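Drirkbridge Shared Workshop: arm-builders list archive

Subject: Re: [arm-builders] gripper closes too hard on round things
From: Rhun Craddock
To: arm-builders list
Date: October 2018

Hello Malachy, hello all,

Thank you for the detailed message. I answer under each part. I apologize if some words are not the correct ones, I learned most of my mechanics in another language and I still must look up the names of the parts.

Malachy Ó Súilleabháin wrote:
> I tried your finger design on my own arm at home. With boxes it
> is grand. With anything round it squeezes until the thing shoots
> out sideways. I had an onion go under the fridge.
> Are you limiting the current, or the position, or both?

Both, but the current limit is the one that does the work. In the first version I had only a position limit. I measured the object with a caliper, I wrote the number in the file, and the fingers closed to this number. This is fine for a box, because a box has the same width every time. For a fruit it depends on how the fruit is turned, and a difference of 3 mm is enough to lose it or to press it badly.

Now the fingers close slowly and I read the motor current every 30 milliseconds. When the value is above 200 for two readings one after the other, I stop and hold. The number 200 is in the units of the driver board. I do not know how to convert it into newtons and I did not try. Please do not copy my number directly. If your motor is not the same as mine, start low and go up in small steps.

Please check also that your two readings are really two. In September I lost one full evening with a mistake in the loop, where the same old value was compared with itself. The gripper stopped at every little peak of friction and I believed that the screw was bent. I took out the screw, cleaned it, put it back, and of course it was the same as before.

> Second question, what do you test with? I have been using a
> tennis ball but it is too kind, it grips itself.

I agree about the tennis ball. We use yellow fruit shapes and bowls. The bowls are useful as a place to let go, because a round thing that is released on a flat table rolls away and then you spend your time walking after it. With a bowl you also learn if your release is clean. If one finger opens before the other, the fruit goes to the side and touches the rim.

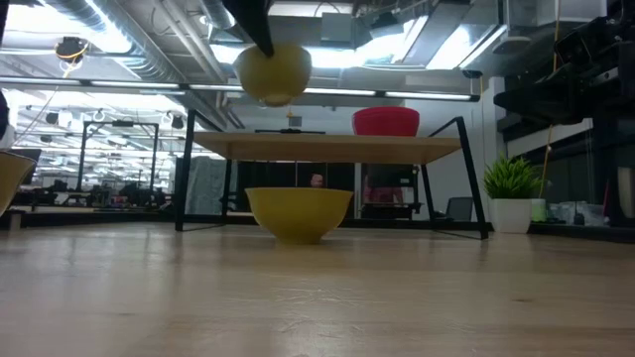
The approach height was the other problem for me. I was going down to the bowl in a straight line from the pick position, which is the shortest way, but with a low shelf on the table the elbow comes too near to it. Now I go up first, then across, then down. It takes more time. Cillian Ó Ceallaigh says that I can make a curve and save the time again, and I am sure he is right, but I prefer to see three simple movements so that I know which one has failed.

For the height above the bowl, I use one value for all bowls on the table and a different value for those on the shelf. They are in the file poses.txt, with a comment on each line. The line with the comment "do not use" should really not be used. It is from before we changed the base plate.

> Third, can you show how your table is laid out? I have one flat
> board and I suspect that I am making life too easy for myself.

A flat board is a good start, and I would stay with it until the current limit is working. After this, yes, please add a second level. We use a small stand with black metal legs and a flat wood shelf. Bowls can go on the top and also under the shelf, and the position under the shelf is the difficult one. The arm cannot come from above there. It must come from the front with the wrist turned, and at the moment mine is not able to do it in a repeatable way. Rónán Ó Dubhghaill offered to look at the wrist angles with me.

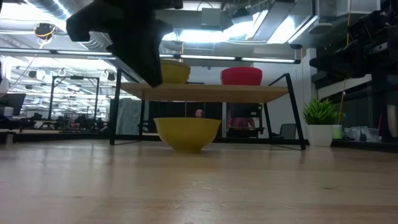 The two-level layout, with one yellow bowl on the shelf next to the red one and another yellow bowl underneath.

For the table positions I put small pencil marks where the legs of the stand must be. Tape was not good, it became thick after some weeks and the stand was not level any more.

> Last thing, what did you use for the finger pads? Mine are bare
> plastic.

I think this is half of your onion problem. Bare printed plastic is too smooth for fruit skin. I tried a piece of bicycle tube first. It holds very well but it leaves black traces on everything. Then I tried the thin silicone sheet from Bastton, with the glue that they sell for it, and it came off after two days. The Vakine sheet is a little thicker and I fixed it with two small screws at the back side, where they touch nothing. This one has stayed until now. I counted the cycles with the script and today it is at 319 without changing the pad.

If you use a thicker pad, you must correct the closed position in your file by two times the thickness. I forgot it, and the fingers pushed against each other at every start until the driver went into protection.

> Happy to send you my logs if they are any use.

Yes, please send them. The most useful for me is the current curve during closing, for one box and for one round object, with the time in the first column. If the file is too large for the list, Peadar Kinsella can put it in the Begum folder with the other logs.

I have two questions of my own, for everyone:

1. Does somebody have a good way to hold the cables near the wrist? I use cable ties, and when the wrist turns fully the bundle pulls on the connector. I have almost no free length left.

2. Has anyone used a spring between the screw and the finger? I read that it makes the contact softer, but I am afraid to lose precision in the closed position.

I will put the new finger drawing in the folder when I have corrected the hole for the lower screw. The drawing which is there now has this hole on the wrong side, so please wait before you print it.

Best regards,
Rhun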